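Gridum Support Portal
Ticket 572: Dremon two-arm block task, disagreement between wrist and overhead estimates
Product: Dremon bimanual evaluation package
Site: Hundevska Laboratory
Opened by: Jeptoo Masanja
Assigned to: Rui Nogueira
Date opened: August 7, 2024
Status: Resolved, documentation change pending

Summary of request

The laboratory is repeating the block selection experiment described in the Patrício method note. In that method, each arm's wrist camera proposes a target block, the overhead camera proposes a target independently, and the policy proceeds only when the proposals match. The published procedure calls for 20 trials per layout. On our table, the match was rejected in 18 of 20 trials for the layout submitted with this ticket. We request assistance in determining whether the fault lies in calibration, in the policy checkpoint, or in the method as written.

Steps taken before opening the ticket

Both wrist cameras were recalibrated in July with the standard board. The overhead camera was recalibrated on the same day. The policy checkpoint was compared with the released copy and the checksums agree. The matching threshold was left at its default. Restarting the controller had no effect on the result.

Response, first review (R. Nogueira)

Thank you for the complete report. Please attach one view from each of the three cameras for the layout in question, together with the run log. Please do not crop or brighten the views before sending them. The matching stage is sensitive to both changes and we would prefer to see what the policy sees.

Reply (J. Masanja)

The views and the log are attached. The target named in the instruction was the block with the numeral 5.
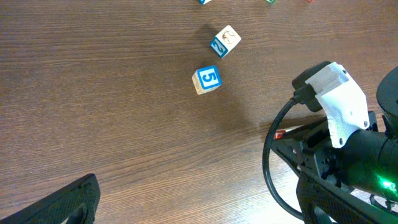
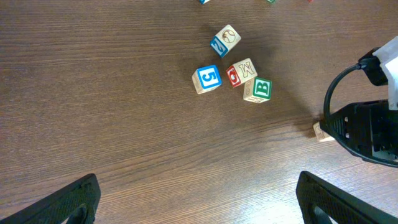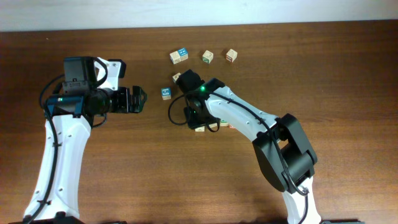

Attachments to ticket 572: two wrist views and one overhead view. The blue 5 block is visible in all three.

Response, second review (R. Nogueira)

The run log was replayed against the released checkpoint. Our findings are as follows.

1. The target is identified correctly by each camera on its own. In every rejected trial, all three proposals carry the label 5. The classifier is therefore not the source of the rejections.

2. The rejections occur when the proposals are converted to table coordinates. The overhead proposal is displaced toward the wall in each rejected trial, and the two wrist proposals agree with one another.

3. The displacement is consistent with a table height error. The configuration file supplied with the log still holds the height value from the Patrício note, which was measured on a different bench. Camera calibration does not overwrite this value.

4. Part of the block group lies under the right arm in the overhead view. This reduces the number of blocks available for the alignment step and makes the height error more costly. In the second wrist view, the 5 block lies close to the C/M block and the green B block, and a displaced proposal may fall on a neighbor.

Recommended action: measure the table height at the base plate, enter it under the table section of the configuration file, and repeat the 20 trials with the same layout. The matching threshold should not be raised. A higher threshold would accept the displaced proposals and the results could not be compared with the published ones.

Reply (J. Masanja)

The height was measured and entered as directed. The layout was rebuilt from the attached overhead view. Two trials of 20 were rejected, both with the right arm low over the group. We consider this acceptable and will report it with the result. We ask that the method note state plainly that the height must be measured again at each site.

Closing note (R. Nogueira)

Agreed. The note will be revised, and the configuration tool will request a height value at first start. Logs for this ticket will be retained with the case record. The offline replay set of 2,000 recorded attempts is not affected, as it stores joint positions and does not use the table height.

Comments (3)

benchtwo: Same symptom at our site with a different layout. The height entry was the cause there as well. Please add this to the setup checklist.

k_lab_ops: Does the value need to be entered again after a firmware update?

Gridum Support: The value is kept through updates. It is cleared only by a full reset of the configuration.

This site uses cookies to keep you signed in and to measure use of the support portal. By continuing, you accept our cookie policy. Manage settings | Accept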